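Spent Saturday rewriting our house rules for running the arm in the Tedidside kitchen. Posting them as I go, because the old sheet was up to 32 rules long and I kept skipping half of it myself!

We're down to 8. First one: clear the landing spot before you start an episode. Anything that isn't part of the task goes back against the wall or off the counter altogether.

Second: check the finger screws at the start of every shift, by hand, with the arm powered down. I used to do it "when it felt wobbly" – terrible system.

Third, and I will fight for this one: open the gripper all the way before any approach. Half-open fingers clip things. Our log has 3,873 episodes in it and the ones I hate rewatching are nearly all sloppy approaches.

Fourth: come down slow over a bare surface. White counters with soft light make it weirdly hard to judge height, so I go by the shadows under the fingers.
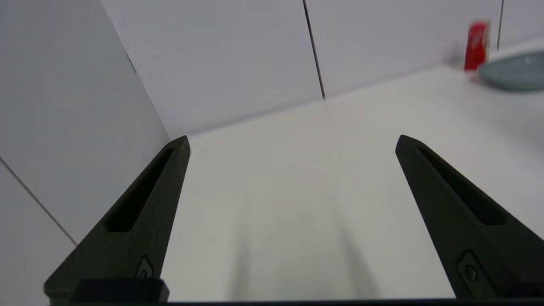

McKinnon replied that slow is too vague for a rule, and that at Estport they write a speed cap on the sheet and make people sign it.

Fair! I'm adding a number once we've tried a few on the Bradari job. Rules five through eight tomorrow, I need dinner.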